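4. Putting up and running the information point

This section covers the indoor information point for a Bokow campaign kit (route maps, petition sheets, leaflet stock). For outdoor stalls, see section 5. Read 4.1 before unpacking.

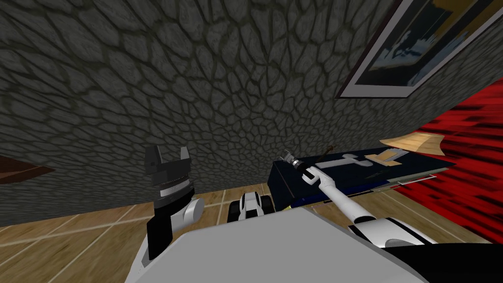
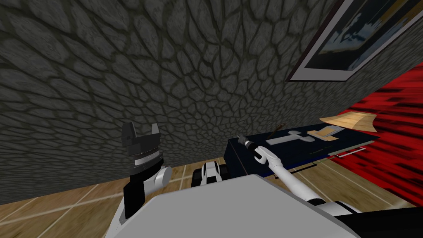
4.1 Choosing the position. The display boards are free-standing and need a level floor. Place them at least 800 mm from any doorway so that visitors can read the route map without blocking the exit. Do not fix sheets directly to rough masonry. On a wall of irregular stones with dark mortar lines, as in both views, adhesive pads touch only the high points and the sheet will drop. Use the boards, or hang the map from the rail supplied.

4.2 Setting up

1. Open the two board frames and lock the hinges.
2. Hang the Situm to Rangel route map on the left board, north at the top.
3. Hang the objection timetable on the right board. Check that it shows the closing date of 12th February.
4. Put petition sheets on the table, face up, one pad per pen.
5. Stack leaflets in the tray. The tray holds 800.

Note: Maps printed before August show the old Wavov junction. Withdraw them.

4.3 Petition sheets

1. Each sheet has 11 lines. The last is for the collector's initials, leaving 10 for signatures.
2. A signature without a full postcode is not counted. Do not fill in a missing postcode yourself.
3. Number each full sheet in the top right corner and place it in the wallet.

Caution: Completed sheets carry home addresses. Do not leave them on the table when the point is unattended.

4.4 Closing down. Return the wallet to the Rangel office the same evening. Fold the boards only after the maps have been rolled.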